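Tramuron hand gripper

The Tramuron is a hand-held gripper, used in pairs, with which a person records movements that are later learned by a robot arm. It was developed in the workshop of the firm Olmedo in Wustalberg, under the direction of Sota Hirano. The operator holds one unit in each hand and performs ordinary household tasks. The article describes how a pair is set up, cared for and repaired.

Construction

Each unit consists of a grey plastic body, a handle with a trigger, two jaws and a marker block. The left and right units do not have the same form. The left one has a wide frame and was made for holding objects steady, while the right one is narrower and is used for picking and pushing. The fingers are black and can be changed without opening the body. In the first series they were glued, and a torn finger meant that the whole jaw had to be sent back to Wustalberg. Güven Kocabaş replaced the glue with a single screw, and this form has been kept.

The marker block carries square black-and-white patterns. From these the tracking software calculates the position of the unit in the room. A small light on the block comes on when the unit has power and is connected.

Setting up

Setting up a pair takes 10 minutes if the room was used before. The operator first connects the cables, then waits for the green lights on both blocks. The cable of the left unit should hang in a loose loop, long enough for the arm to be stretched fully. A cable that is too short pulls the wrist back at the end of the movement, and the fault is seen in the recording as a small jump.

After this the jaws are opened and closed fully three times, so that the software learns both end positions. A test object is then gripped and held still. Small round objects are preferred, as a crooked finger lets them turn in the jaws.

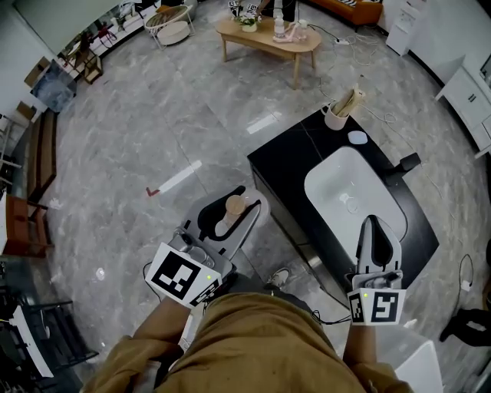

A pair of grippers in a furnished room, with a small tan cylinder held in the left unit. The green lights show on both marker blocks.

Care

The marker patterns are wiped with a dry cloth before each session. Alcohol must not be used on them, for it makes the print shiny and the patterns are then read badly under ceiling lamps. The finger pads may be washed with water and mild soap, but must be dry before they are put back.

Olmedo gives the life of a finger pad as 300 hours. At Pistdale, where several pairs are in daily use, Anika Halvorsen changes them earlier, when the surface has become smooth to the touch.

Repair

The most common fault is a broken wire inside the cable, close to the plug. The light then goes off and on when the cable is bent. The cable is replaced as a whole – it is not soldered. The second fault is play in the jaw hinge, which is corrected by tightening the hinge screw a quarter turn. After any work on the hinge the end positions have to be learned again.

If the unit was dropped, the marker block should be checked against the steel gauge supplied with the pair. A tilted block gives no error message.

See also

Motion recording; Parallel gripper; Tracking marker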